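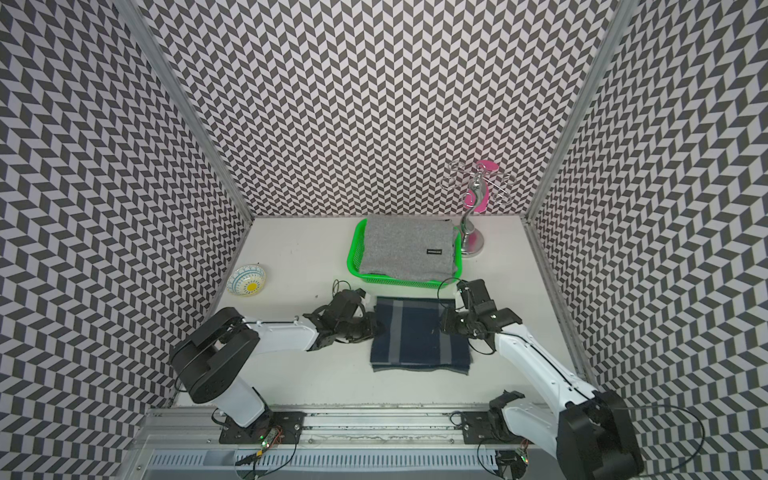 Fudville clothing swap moves to Hawthorne Hall, doubles its hours

June 2019

FUDVILLE - The town's spring and summer clothing swap has outgrown the library basement. Starting this month it runs out of Hawthorne Hall on the Fotenthorpe road, with twice the hours and, finally, some parking.

The March swap was the last one downstairs at the library. Line up the steps, out the door, past the book drop. Staff had to let people in a few at a time and a good number gave up and went home with their bags still full. The library asked for a different arrangement after that. The town had the hall sitting open most mornings, so that was that.

Rules are mostly the same. Bring clean clothes, take clothes. Limit is 23 items in per household, down from no limit at all, which did not go well. No limit on what you take home in the last hour. Nothing is priced and no tickets this time either. The ticket system was tried last year and dropped, too slow at the door.

What's wanted most: kids sizes, work pants, rain jackets, anything knit. Sweaters go fast even in warm weather, regulars grab them for fall. What's not wanted: underwear, single socks, pillows, anything with a broken zipper. Shoes are OK if the soles are good. Coats are OK but there are only so many hangers.

Folded beats bagged. Last time a lot of the good stuff sat in knotted trash bags until noon and went back out the door in the same bags. Organizers are asking for clothes already folded and stacked flat, in a basket or an open box, with the label showing so the size can be checked without pulling the whole pile apart. Gray sweater, folded, label out, done. Baskets and boxes come back to you at the door if your name is on them. Put your name on them.

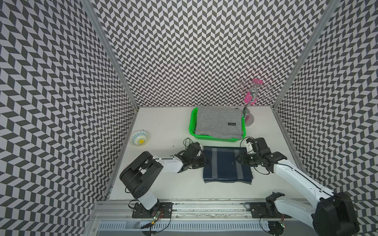 Hours and how to get there

Doors open at 9 a.m. for drop-off, 10 a.m. for everybody else. Closes at 4. The old swap was three hours start to finish.

Hawthorne Hall has 38 parking spaces, plus the gravel strip across the road, which is first come first served and muddy if it rains. Don't park in front of the feed store. They have asked nicely twice now.

The Woltus bus stops at the corner, five minutes on foot. Strollers fine, there's a ramp on the east side. The front steps are still being repaired and will be roped off, so everyone goes in by the ramp side anyway.

Mending table is back

The mending table that ran two years ago is coming back, in the small room off the kitchen. Buttons, hems, loose seams. Up to 5 minutes a garment, so no wedding dresses. Bring matching thread if it's an odd color. For sweaters with a small hole there will be somebody who can darn, mornings only. Bigger holes, leave the sweater and pick it up at the next swap.

There's also a washing question that comes up every time. Yes, it has to be washed, even if you only wore it once. Knits should be dried flat and not hung, hanging stretches out the shoulders and then nobody takes them. Please skip the heavy scented stuff. There were complaints in March and a few people had to step outside.

Leftovers

Whatever is left at 4 gets sorted. Good pieces go in storage for the fall swap, space permiting. The rest goes to the textile bin behind the Fotenthorpe transfer station. Torn T-shirts and towels are cut up for rags, and the town garage takes most of those.

After the March event more than 100 bags were left over, a lot of it winter stuff that came in late and never made it onto a table. That is the reason for the new cutoff: drop-off ends at 1 p.m. sharp. Come at 1:30 and you can still shop but your box stays in the car.

The question of a small door fee came up again at the town meeting this spring. Voted down. There will be a coffee can for the hall's heating bill, same can as always, give or don't.

Help needed with setup the evening before, tables mostly, and with sweeping after. Sign-up sheet is at the library front desk and at the Woltus post office. If you have rolling clothes racks to lend, they want those even more then they want people. Racks can be left at the side door the evening before.

Fall swap should be in the same place, date not set. It'll be posted at the library and in the hall window.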